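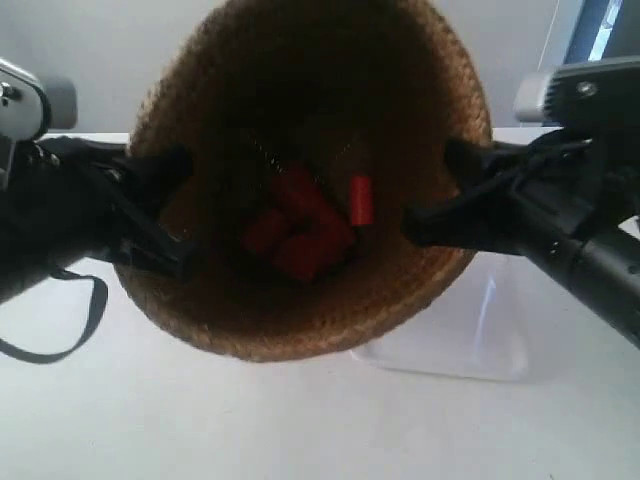
**Will the Dradia radio modules really reach 100 metres?**
In an empty field, with both aerials upright and nothing between them, yes. Indoors I'd plan for 30 and be pleased with anything more. Range figures are measured on somebody's best day, and one brick wall with foil-backed plasterboard will ruin them. A transmitter sitting low in a woven basket, down where those red pieces are, has little to fear from the basket itself if the fibre is dry. Put the same transmitter in a biscuit tin and you may get nothing at all.

**Do I need the expensive aerial?**
Probably not. Try a plain piece of wire cut to the length on the data sheet first. Most of the "weak module" complaints we get at Casoddale come down to a wire that has been coiled up to make it fit the box.

**The seller says it's "interference free". Is it?**
No. It shares its band with doorbells, car keys and weather stations. The receiver will pick up all of them, and plain noise as well when nothing is sending. Your software has to throw the rubbish away. Send a preamble, an address and a checksum, then send the whole lot again.

**Can I run the receiver from the same supply as a motor?**
You can, and then you can write to us about it. Boonsong Kamolrat tried it on the bench with a small switching supply and lost 50 packets out of 556, with the two boards on the same table. A separate regulator and a capacitor close to the supply pin are a cheap place to start.

**Is the Brendel board a drop-in replacement?**
It's sold as one. The pins are in the same order, but check the supply voltage before you believe the label - ours wanted 3.3 V and the older Dradia boards were on 5 V.

**What about the Duangkaew encoder chip?**
Fine for a gate or a lamp. I wouldn't call it secure, whatever the leaflet says. It sends the same fixed code every time, so anyone who records it can play it back.

**Who do I ask if it still doesn't work?**
Mayuree Kaewkla answers technical questions. Send a circuit diagram, the supply voltage measured at the module, and the length of your aerial wire. "It doesn't work" on its own goes to the bottom of the pile.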